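## 4. Folding terry towels at the table

This section covers the bath and hand towels in the Trikiteo range. For bath mats, robes, and anything with a fitted edge, go to Section 5. Sheets and pillowcases are handled separately in the Zindetdale linen room guide.

Revised June 19, 2019. Send corrections to Shanthi Navaratnam.

### 4.1 What you need

- A table at about waist height, long enough for the towel to lie open
- White plastic table sheet
- Dry, clean lint cloth
- Lint roller
- Shelf labels and the linen log

The table sheet is sold by the roll or pre-cut. Use the pre-cut size if you have it. Roll stock tends to keep its curl for the first day or two, and the ends will lift while you work.

**Note:** A few wrinkles in the sheet are fine. A crease that runs all the way across the table should be smoothed out before you start — the towel catches on it when you draw the fold over.

### 4.2 Covering the table

1. Wipe the tabletop and let it dry completely. Moisture trapped under the plastic makes the sheet slide.
2. Lay the sheet with the overhang facing you. The back edge can stop at the wall.
3. Smooth from the middle outward with the flat of your hand.
4. Tape the underside at both back corners. Leave the front untaped so the sheet can be lifted and cleaned.
5. Run the dry cloth over the surface. Terry picks up crumbs and thread ends from plastic very easily.

**Caution:** Do not iron or steam on the plastic sheet. If a towel needs pressing, move it to the board.

Change the sheet when it is torn or when marks no longer wipe off. Cloudy sheets can stay in use.

### 4.3 Checking the towel

Check each towel before folding it. Once it is folded, the inside layers are hard to inspect without starting over.

1. Confirm that the towel is fully dry. Feel the hem and the woven band. These are the thickest parts and the last to dry.
2. Look for pulled loops. Trim a single pulled loop level with the pile. Do not tug it.
3. Check the hems on both short ends for loose stitching.
4. Use the lint roller on dark towels only. It lifts the pile on lighter colors and leaves a stripe.
5. Put stained or frayed towels in the repair bin with a slip stating the problem.

If a towel is damp at the hem but dry elsewhere, hang it and come back to it. Ten minutes in a moving dryer will also work. Do not fold it and leave it to finish on the shelf.

### 4.4 Making the first fold

1. Spread the towel flat with the decorative side down. If both sides look the same, put the side with the care tag up.
2. Straighten the edges by hand. Start with the far edge and work toward yourself.
3. Pick up the far edge near the corners. Hold the hem itself, not the loops behind it.
4. Raise the edge clear of the table so the fabric makes a loose arch.
5. Bring the edge toward you and lower it. Stop short of the near hem the first time, then adjust.
6. Draw the top hem forward or back until it lies parallel with the one under it. Small pulls work better than one long one.
7. Press along the fold with the side of your hand, from the middle to each end.

Green terry towel on the sheeted table. 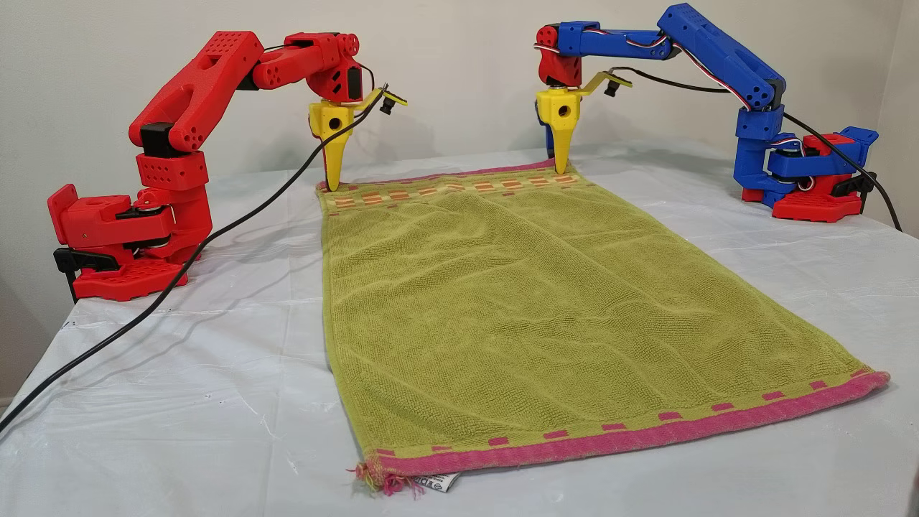
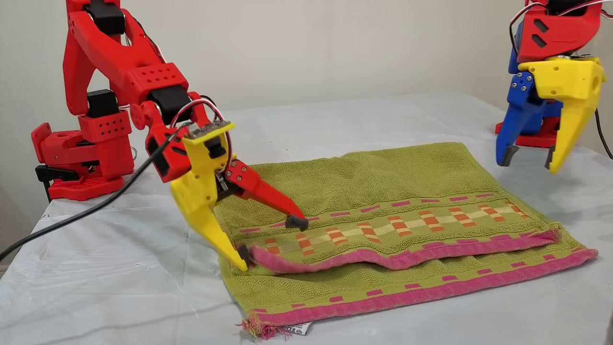
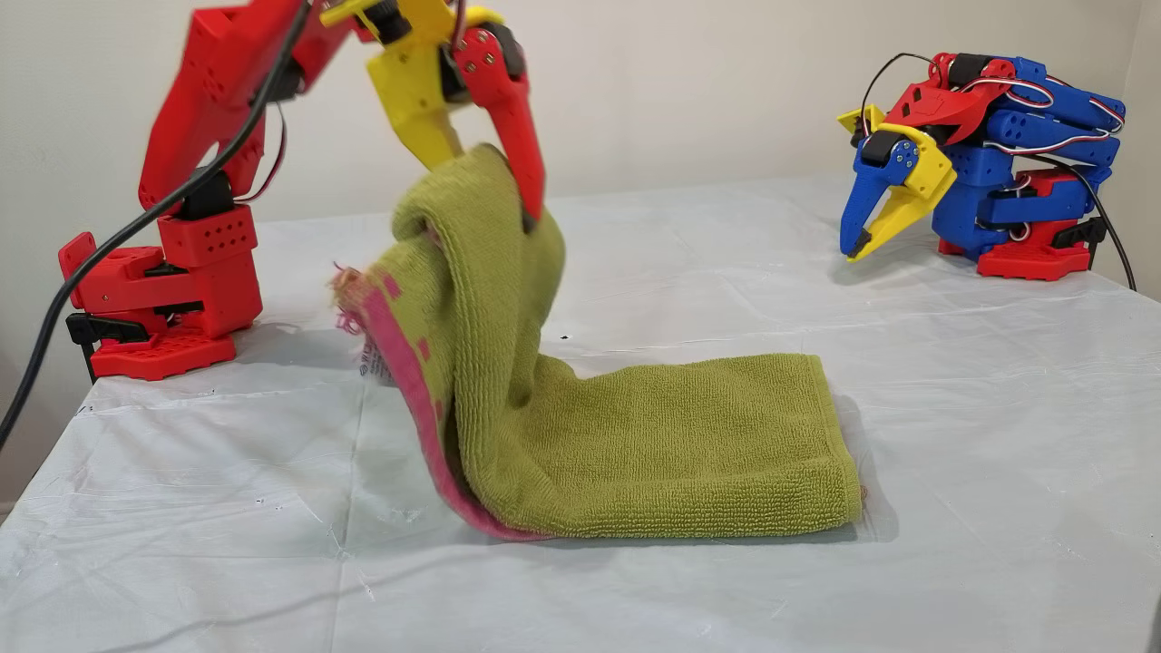 ### 4.5 Lining up a patterned band

Some towels have a woven band near the hem. The band has no pile, so it behaves differently from the rest of the cloth. It stretches less, and it may pucker if the terry on either side has shrunk in the wash.

1. Line up the band first and the outer hem second. A band that runs at a slant is easy to see on an open shelf. A hem that is slightly off is not.
2. If the band is puckered, pull gently along its length with both hands and release. Do this twice at most.
3. If the pucker stays, fold so that the band falls inside the stack and make a note in the log.

**Note:** Hems curl after a hot wash. Roll the hem back between finger and thumb along its whole length before you line it up. Contrast-color hems show the curl more than matching ones.

### 4.6 Second and third folds

Bath towels:

1. Fold in half again in the same direction.
2. Turn the towel a quarter turn.
3. Bring one side in to a third of the width and press lightly.
4. Bring the other side over the top. The rolled edge should face out toward the front of the shelf.

Hand towels:

1. Skip the second lengthwise fold.
2. Fold in thirds as for bath towels, steps 3 and 4.

A finished bath towel should fit a shelf 13 inches deep without touching the back. If it comes out too long, the first fold was made short. Open the towel up fully and start again from 4.4; trying to correct it from the outside leaves a lump in the middle.

**Caution:** Do not press down hard on a finished stack to make it fit. Flattened pile stays flat, and the towels will feel thin to the guest.

### 4.7 Stacking and shelving

1. Stack bath towels no more than 5 high on Holovko shelves. The slatted kind can bow under a taller pile.
2. Keep one color to a stack.
3. Place the rolled edges to the front, all facing the same way.
4. Put newly washed towels at the bottom and take from the top.
5. Fill in the shelf label with the size and color. Do not write on the towel tag.

Leave a hand's width between the top of the stack and the shelf above. Closed cabinets should be left ajar for an hour after loading.

### 4.8 The linen log

Enter towels by the batch as each stack is shelved. Write the batch number, size, color, and your initials. Repairs go on the back page with the date sent out.

The Zindetdale site logged over 2,649 towels last August, and most of the missing entries were repairs that came back and went straight onto a shelf. Please enter returns before you put them away.

If you make a mistake, draw a single line through the entry and write the correct one beside it. Heledd Mostyn collects the full pages at the end of the month.

### 4.9 Common problems

**The towel slides while you are folding.** The sheet or the tabletop is damp, or the back tape has let go. Lift the towel off, dry both surfaces, and tape again.

**The top layer is wider than the bottom.** The lower layer is bunched under the fold. Slip a hand between the layers and push the lower one out toward the sides.

**The corners do not meet.** Check whether the towel itself is square. Older towels can pull out of shape — split the difference evenly between the two corners and carry on.

**The fold springs open.** This is common with new towels, which have heavy, stiff pile. Wash them once with no fabric softener and try again. Dasine conditioning rinse may be used on the second wash, following the dose on the bottle.

**Loops snag during folding.** Check your rings, watch strap, and sleeve buttons. If the snag is coming from the table, feel along the front edge under the sheet for a splinter or a raised screw and report it.

### 4.10 At the end of the shift

1. Wipe the plastic sheet with a barely damp cloth, then a dry one.
2. Shake the lint cloth outdoors.
3. Peel the used layer off the lint roller and put the cover back on.
4. Return the log to its hook by the door.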